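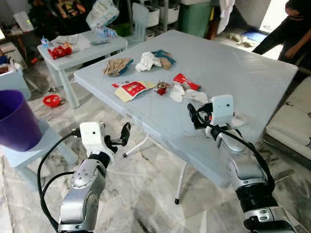 On Being the Last One at the Party

June 9, 2025

I have never known how to leave a party. I know how to arrive at one. You hold up the thing you brought, you say the name of the person whose house it is in a rising tone, and somebody tells you where to put your coat. Leaving has no such procedure, or if it does, it was handed out on a day I was home sick.

My mother's method was to announce it. She would slap both knees, say "Well," and then remain in the chair for another forty minutes. As a child I took this as the signal to put my shoes on, and I have spent a fair portion of my life standing in other people's hallways in a winter jacket, sweating, while two adults discussed a furnace. I can still tell you things about the furnace.

My father just left. You would look over and he would be in the car. He wasn't angry, he was listening to the radio, and he would have been perfectly content out there until morning. Between the two of them they modeled both of the available options and I managed to inherit neither. What I do is stay.

I don't stay because I am having the best time. I want to be clear about that, as people who stay late get credit for being fun, and I have collected this credit for years under false pretenses. I stay because at every point in the evening when a person could leave, I am in the middle of something. Someone is telling me about their kitchen remodel. The someone finishes, and I think, now, and then a cake comes out. You can't leave on a cake. After the cake there's a decent interval so it doesn't look like you were there for the cake, and by then the first wave has gone and the room has thinned to where one more departure would be noticed, and perhaps taken personally, and might start a run on the exits like a bank in an old movie. So I sit back down and hold the place together.

Chibuzor Shehu, who I have known since we were both 20 and who once drove me home from a wedding that had been over for two hours, says there is a tide and you go out with it. He can feel it. He'll be mid-sentence about soccer and something shifts in his face, and he puts down his drink, and I swear eight other people put down theirs. Five minutes later he's gone and so are they, all of them thanked and hugged and holding leftovers. I've watched him do it a dozen times trying to see what sets it off. I asked him once and he said, "The host starts rinsing things." I have since seen many hosts rinse things. I always figured they were tidy.

The Litemau situation

What brought this on was Chinyere Nwankwo's housewarming out in Litemau, which I have been promising people I would stop bringing up.

She bought the little brick place past the water tower, the one with the steep driveway, and she did the whole thing properly, food out by four, a hand-lettered sign for the bathroom. The invitation said four to eight. I love an end time on an invitation. To me it's the kindest thing a host can do, and I drove out there feeling that for once the matter had been settled by a higher authority.

At eight I was on the back steps with her uncle, who was explaining the Balogun trial to me. I should say that this wasn't a court case. Balogun is a dog. He had been on a trial basis with the family for 14 months and the uncle had not yet decided. There was a lot on both sides. The dog was lying across my feet throughout, which I felt compromised me as an impartial listener and also, as a practical matter, meant I couldn't get up.

At nine the uncle went to bed. He was staying there, so he was allowed. I came in through the kitchen and found that the party was now Chinyere, her sister, and me. Her sister was in pajamas. I'd like to say that I registered the pajamas. I said "Those look comfortable," and sat down.

You will have noticed the problem. I noticed it too, at maybe nine thirty, when Chinyere asked me if I wanted a blanket. She meant it nicely. I think she had concluded that I was in some kind of trouble at home.

So then of course I couldn't simply go, because if I jumped up at the word blanket it would be obvious I'd understood it, and we'd both have to live with that. I had to stay long enough for it to look as though I'd always been planning to leave at ten. I said no thanks, I'm not cold. We watched most of a show about people buying boats.

The helping gambit

There's a school of thought which holds that if you're going to be last, you should at least be useful. I used to belong to it. I have washed roasting pans in the homes of people whose last names I didn't know. I've carried bottles out to the curb and then had to ring the bell to get back in.

The trouble with helping is that it puts the host to work. Left alone, a tired person at the end of a party will look at the mess, say a word, and go to bed, and this is the correct response to the mess. It'll be there in the morning and they'll be stronger. But if there's a guest at the sink with his sleeves rolled up, they can't go to bed. They have to stand next to him and dry. They have to keep answering where things live. I once asked a man eleven separate times which drawer, and toward the end of it he was just pointing.

I also wash dishes at the wrong standard. I know this because I stayed over at a friend's once after one of these sessions, and came down at six for a glass of water, and she was at the sink doing them all again in the dark.

What I've tried

For a while I set an alarm on my phone. It played a marimba. People would ask if I needed to get that, and I'd say no, and turn it off, and we'd go on.

I tried parking badly. The thinking was that if I blocked someone in, I'd be made to leave when they left. At the Grullow Street potluck this worked so well that I was called out to move the car at six fifteen, before I'd eaten. I moved it, and a good spot had just opened up, and I was there until midnight.

I tried the lie, which is that you have an early morning. I have no gift for it. The follow-up question is "Oh, what have you got?" and I have, at various times and with no preparation, claimed a dentist on a national holiday, a flight to a city with no airport, and something called a Keltar. I don't know what a Keltar is. I was looking at the label on a space heater. The woman I was speaking to nodded very seriously and wished me luck with it, and I got as far as the front gate before I went back in for my hat, and then I was there for another hour being asked how I'd gotten into it.

The thing I have not tried is what Chibuzor recommends, which is finding the host, saying "Thank you, this was lovely, I'm heading out," and heading out. He makes it sound like that's a sentence. He practiced it with me in a parking lot, him being the host. I did fine up to "lovely" and then asked him how his mother was.

The drive home

I will say one thing for it. I like the roads at that hour, and I like the radio stations that only seem to exist after eleven, the man who takes calls about tomatoes. Coming back from Litemau I had the windows down and a foil package on the passenger seat that Chinyere had pressed on me at the door with both hands, in a way that also turned me around and faced me toward the driveway. She has a real future as a host. It was jollof rice and I ate it at a red light with the little plastic fork I keep in the glove box, which I keep there because this happens.

She texted the next day to say it was so good to see me and that her uncle had decided on the dog. He's keeping him. I wrote back right away, and she wrote back, and I wrote back, and we went on like that until it was quite late, and I believe at one point she said goodnight and I asked her what color she was doing the hall.

She's having people over again before the end of June. The invitation says two to four. I notice my invitation also says, in pen, "2 to 4," with the four underlined.

Recent posts

A brief history of my hat
Potluck dishes I have brought twice
The man who takes calls about tomatoes
Why I no longer own a good roasting pan
500 words on my neighbor's wind chime
Things I have agreed to in hallways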